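Dutcombe Athletic Football Club
Minutes of the Supporters' Meeting, 9th December

Present: Shakuntala Gautam (chair), Chunhua Tan (secretary), Yaqin Zou (grounds), Lihua Qin (archive), Jinlong Xu (fixtures)

1. Minutes of the previous meeting

The October minutes were approved with one correction. Under item 4, "east stand" should read "east terrace." The secretary will replace the copy on file.

2. Retired players' match

J. Xu reported that the match against the Borholm veterans is agreed for the spring. Borholm will bring their own referee. Halves will be 35 minutes, with rolling substitutions and no limit on returns. The age floor stays at 40 for outfield players. Goalkeepers are exempt.

Steria, the shirt supplier, has quoted for one set in the old green with a plain collar. The quote covers numbers but not names. S. Gautam asked whether names were wanted. The meeting decided against them by three votes to two. J. Xu to confirm the order, sizes to follow from the squad list.

3. Club history display

L. Qin presented the draft layout for the display in the clubhouse corridor. Captions are complete up to the second promotion. Two team photographs still have players without names, and copies have been sent to former squad members with a request to mark them up. Loaned items will be logged on receipt and signed for on return. Medals will be shown as replicas only, on the advice of the insurer.

C. Tan asked that the league tables be reset in a larger type. Agreed. The Peng collection of match programs will be scanned before any are mounted, and the originals will go back in the archive boxes. 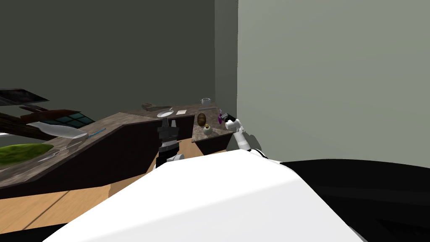
4. Clubhouse kitchen and match-day catering

Y. Zou presented the proposal to refit the clubhouse kitchen before next season. The present counter is a single straight run, and the serving line crosses the route to the sink at half-time. The proposal moves the serving hatch to the short wall and puts hot drinks beside it. The layout is an L-shaped counter with a stone top over dark brown cabinets, with the finish left open. L. Qin noted that a mottled grey-brown top would show fewer marks than the present white one. S. Gautam asked for a laminate price alongside stone. Y. Zou to obtain both, with fitting shown as a separate line.

5. Pitch and drainage

The north goalmouth was reseeded after the last home match and has been roped off. Training will use the far half until the ropes come down. Y. Zou reported that the drain behind the dugouts was rodded and is running. No further work is proposed this season.

6. Finance

C. Tan reported a balance of 1368 in the supporters' account after payment for the corner flags and the first aid restock. The raffle income has not yet been entered. The shirt order will be paid on delivery. The accounts were accepted.

7. Any other business

J. Xu asked for a minute's applause before the next home match in memory of former players. Agreed. The announcer will be given the list of names in writing.

The meeting closed. Date of next meeting to be set by the secretary.

Recent items
Borholm veterans: squad list and travel
Reserve team results
Programs wanted for the archive
Parking on match days
October minutes (corrected)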